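校园饮料容器回收与分类投放行为研究
课程项目结题报告

摘要

本报告以Mestden学院主校区为研究范围,考察在校师生饮用完瓶装、罐装饮料后的投放行为,以及现有回收设施对该行为的影响。项目组采用现场观察、问卷调查与访谈相结合的方法,对教学区、宿舍区和运动区的投放点进行了为期6周的跟踪,并在其中部分点位试行了新的标识与桶口设计。研究发现,投放点的位置与标识的清晰程度对分类准确性有明显影响,而单纯的宣传海报作用有限。报告最后就设施布局、标识规范和清运衔接提出若干建议,供学院后勤管理部门参考。

关键词:饮料容器;分类投放;校园回收;铝罐;标识设计

一、研究背景

饮料容器在校园生活垃圾中所占的体积较大,重量较轻,清运成本偏高。铝罐、聚酯瓶和玻璃瓶的再生利用工艺较为成熟,回收价值在各类包装物中处于较高水平,但前提是容器在投放环节即与厨余、纸巾等杂物分离。一旦混入含液体或油污的废弃物,后续分拣的难度和费用都会上升,部分容器只能作为一般垃圾处理。

Mestden学院目前的回收服务由Boretti环境服务公司承担。该公司按照合同约定,每日清晨对各投放点进行清运,集中送至位于Dutley的中转站进行二次分拣。根据后勤管理部门提供的说明,中转站对送达的可回收物进行抽检,杂质比例过高的批次将按一般垃圾计费。近几个学期,来自本校的批次多次未能通过抽检,这一情况构成了本项目选题的直接原因。

从已有文献来看,关于居民社区垃圾分类的研究较多,关于校园场景的研究相对较少,而专门讨论饮料容器的更为有限。校园与社区的差别主要体现在三个方面。其一,校园人员流动集中于课间和餐后,投放行为在短时间内高度密集。其二,使用者多在行走过程中投放,停留时间很短,难以仔细阅读说明文字。其三,校园内缺乏以户为单位的责任关系,监督与激励手段需要另行设计。上述差别意味着社区经验不能直接移植。

二、研究问题与范围

本项目拟回答以下问题:

(一)师生在饮用完毕后,通常在何处、以何种方式处理饮料容器;
(二)现有投放点的布局、桶口形式与标识是否便于使用者作出正确判断;
(三)在不增加清运频次的前提下,哪些低成本的调整能够改善分类效果。

研究对象限于铝罐、聚酯瓶、玻璃瓶三类容器。纸基复合包装和一次性纸杯虽然在校园中亦较常见,但其回收渠道与前三类不同,未纳入统计,仅在讨论部分略作说明。食堂后厨产生的大宗包装由供应商自行回收,也不在研究范围之内。

三、研究方法

(一)现场观察

项目组在主校区选取17个投放点作为观察对象,覆盖教学楼入口、图书馆前厅、宿舍楼底层、体育馆外侧及主要步行道。观察时段安排在上午课间、午餐后和傍晚。观察员在不干扰使用者的位置进行记录,内容包括容器类型、投入的桶别、容器内是否明显残留液体,以及使用者在投放前是否有停顿或查看标识的动作。

观察记录采用统一表格。正式观察开始前,项目组先进行了预观察,对记录中容易产生分歧的情形逐一讨论。例如,容器外套有纸杯套或塑料袋时应如何归类,经讨论确定以容器本体为准,同时在备注栏中注明附着物。

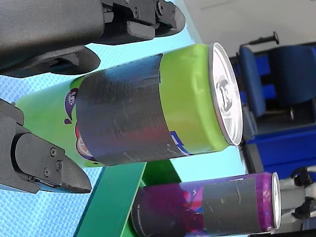 对于被压扁的铝罐,预观察阶段曾有成员将其记为“其他金属”,正式观察中统一归入铝罐一类。带吸管的聚酯瓶按聚酯瓶记录,吸管另行标注。玻璃瓶如有破损,为安全起见不作近距离核对,仅记录其所在桶别。

(二)问卷调查

问卷由基本情况、饮用习惯、投放习惯和对设施的评价四部分组成,通过课程平台发放,全程匿名。问卷设计中特别避免使用带有道德评价色彩的措辞,以减少受访者为迎合期望而作出的回答。初稿完成后请同课程其他小组试填,根据反馈删去了意义重复的题目,并对“可回收物”“其他垃圾”等术语补充了简短释义。

(三)访谈

项目组对40名师生进行了半结构式访谈,每次访谈时长不一,以受访者方便为准。访谈提纲围绕三个主题展开:最近一次处理饮料容器的经过,对现有标识的理解,以及对改进措施的看法。此外,项目组走访了Boretti公司的现场工作人员,了解清运过程中的实际困难。访谈记录均作匿名处理,报告中不引用可识别身份的内容。

(四)点位试行

在观察对象中,项目组选取2个投放点进行改造试行,一处位于图书馆前厅,一处位于体育馆外侧。改造内容包括:将可回收桶的方形桶口改为圆形桶口,口径以能够通过常见瓶罐为限;将原有的文字标识改为容器轮廓图形加简短文字;在桶侧加装小型沥液槽。试行所用材料由学院实践经费支付,安装前已征得后勤管理部门同意。

四、调查结果

(一)投放地点与时间

观察结果显示,投放高峰出现在午餐后,其次为上午课间。宿舍区的高峰则偏向晚间。教学楼入口处的投放点使用最为频繁,且经常在中午之前即已装满。桶满之后,使用者多将容器放置在桶盖上或桶旁地面,其中不少容器随后被保洁人员一并收入一般垃圾袋。由此可见,部分容器虽然在使用者一端已被正确识别,却未能进入回收渠道。

步行道沿线的投放点间距不均。主楼至体育馆一段的投放点较密,而宿舍区至食堂一段明显不足。受访者普遍表示,若沿途没有回收桶,便会将空容器带至最近的垃圾桶,不再寻找可回收桶。

(二)分类准确性

在三类容器中,聚酯瓶的投放准确性最高,铝罐次之,玻璃瓶最低。访谈中,有受访者认为铝罐“属于金属,不知道该投哪个桶”,也有受访者担心玻璃瓶破碎伤人,因而有意投入一般垃圾。现有标识仅写有“可回收物”字样,未列明具体种类,与上述疑虑有较大关系。

容器内残留液体是另一较为突出的问题。含奶、含糖饮料残留后易产生异味并污染同桶纸张。Boretti公司的工作人员反映,残液渗出还会使清运袋破损,增加搬运负担。问卷中多数受访者知道应当倒空容器,但认为附近没有合适的倾倒位置,不愿为此专门前往洗手间。

(三)对标识的理解

在访谈中,项目组向受访者出示了校园内现用的几种标识。由于不同时期采购的垃圾桶颜色和图形不一致,受访者的理解存在较大分歧。同一种颜色在教学区代表可回收物,在宿舍区的旧桶上却用于其他类别。不少受访者表示平时并不看标识,只根据桶内已有的物品判断。这一习惯使得最初几件误投物品具有较强的示范作用,一旦有人将杂物投入可回收桶,后续使用者往往随之效仿。

(四)点位试行效果

两处试行点的情况有所不同。图书馆前厅改造后,可回收桶内的纸巾、食品包装等杂物明显减少,圆形桶口对使用者的提示作用较为显著。沥液槽在安装初期使用者较少,补充图形说明后有所增加,但需要保洁人员每日冲洗,后勤部门对此表示需要进一步评估。

体育馆外侧试行点的改善幅度较小。该处使用者多为运动后离场人员,常将容器连同湿巾、包装袋一次性投入。此外,部分大容量运动饮料瓶难以通过圆形桶口,使用者转而投入旁边的一般垃圾桶。项目组在试行中期适当放大了桶口口径,情况有所缓解,但桶内杂物也随之略有增加。

五、讨论

(一)设施因素与认知因素

综合观察与访谈结果,项目组认为,在本校场景下设施因素的影响大于认知因素。问卷显示,几乎所有受访者都认可分类回收的必要性,对三类容器能否回收的判断也大体正确。然而在实际投放时,桶的位置、是否已满以及桶口形式往往先于知识发挥作用。宣传工作如果不与设施调整同步,其效果难以持续。

(二)清运环节的衔接

项目组注意到,投放环节与清运环节之间存在脱节。清运安排在清晨,而投放高峰在中午,教学楼入口处的桶因此在一天中较长时间处于满溢状态。在不增加清运频次的前提下,可考虑在高峰点位增设备用桶,或将使用率较低点位的桶调整至高峰点位。另据了解,部分保洁人员对分类要求不够熟悉,内部培训有待加强。

(三)押金返还方式的可行性

部分受访者建议在校内设置押金返还设备。项目组查阅了Somogyi理工学院公开的校园回收工作总结,该校曾在学生活动中心试行类似办法,参与情况较好,但设备维护和退款结算占用了较多人力。考虑到本校规模和经费条件,项目组认为近期不宜全面推行,可在超市或自动售货机附近开展小范围试验后再作判断。

(四)研究局限

本研究存在以下局限。观察期集中于同一学期,未能反映气温变化对饮料消费的影响。问卷通过课程平台发放,对教职工和后勤人员的覆盖不足。试行点数量有限,所得结论不宜直接推广至全校。此外,观察员在场可能对使用者行为产生一定影响,尽管项目组已尽量选择不显眼的位置。未纳入统计的纸杯在部分投放点数量较多,其对可回收物质量的影响有待另行研究。

六、建议

(一)统一标识。建议后勤管理部门制定全校统一的颜色与图形规范,在更换旧桶时逐步落实。标识应列出瓶、罐等具体种类,图形宜大,文字宜少,张贴高度以行走中可见为准。

(二)调整布局。建议在宿舍区至食堂沿线增设投放点,并保证可回收桶与一般垃圾桶成对设置。单独设置的可回收桶容易被当作一般垃圾桶使用,单独设置的一般垃圾桶则会吸纳本可回收的容器。

(三)改进桶口。室内点位可优先采用圆形桶口。运动区应根据常见瓶型适当放大口径,并在旁边设置便于投放湿巾和包装袋的一般垃圾桶。

(四)处理残液。建议先在图书馆前厅保留沥液槽,由后勤部门记录冲洗所需工时,再决定是否推广。

(五)加强沟通。建议与Boretti公司建立定期反馈机制,将Dutley中转站的抽检结果按区域返回学院,使各楼宇管理人员能够及时了解本区域的分类质量。

七、项目实施情况说明

本项目于二月启动,前期工作包括文献整理、校区踏勘和观察表格的编制。项目经费主要用于试行点改造材料、标识印刷和问卷数据整理,未发生超支。试行期结束后,图书馆前厅的改造设施经后勤管理部门确认予以保留,体育馆外侧的桶口已恢复原状。

观察表格、问卷文本及访谈提纲作为附件随报告一并提交,原始记录由课程教研室统一保存。项目组对参与问卷和访谈的师生、后勤管理部门以及Boretti公司现场工作人员的支持表示感谢。

附件目录

附件一 投放点分布示意及编号说明
附件二 现场观察记录表
附件三 调查问卷
附件四 访谈提纲
附件五 试行点标识样稿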